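Stop Ranking Hands on Rigid Objects

Most hand comparisons published this year use the same props: blocks, cans, a mug. Rigid objects are easy to score and easy to replace. They also hide the differences a buyer should care about.

We spent November comparing two end effectors on one arm, the Lemaire two-finger gripper and the Prullska multi-finger hand. On wooden blocks, over 500 picks each, we could not separate them. Had we stopped there, the cheaper Lemaire would have won and we would have learned very little.

Plush toys on a bedsheet gave a different result. The sheet moves with the fingertips. The toy compresses, so finger position says little about whether it is held. The Prullska controller reported a stable grasp on 538 picks in which the toy was later dropped. The Lemaire dropped fewer toys but pinched the sheet more often, and its software has no means of noticing.
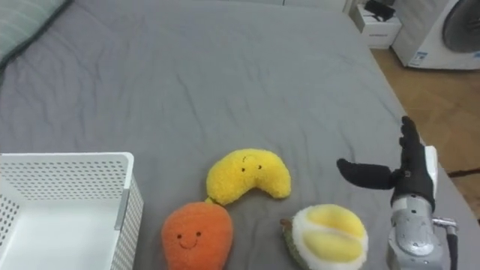

What a useful test should include

A soft object, a soft surface and a container to place into. Curved shapes should be mixed with round ones, because a banana and a carrot call for different approach angles. Wrist cabling should be left as it would be in service. Drops, sheet pinches and false grasp reports should be listed separately; a single success rate buries all of them.

The objection is that fabric is hard to reproduce between labs. It is. I would still take a noisy test of the right task over a clean test of the wrong one.

Related
Emdale wrist camera: calibration notes
Branwood controller, firmware 3067
Cable routing on small arms

Comments (2)

gearlash: Did you re-tension the sheet between picks? We see pinch rates change a lot with slack.

tk_bench: Agree on false grasp reports. Vendors should publish them.

Contact | Copyright | Back to top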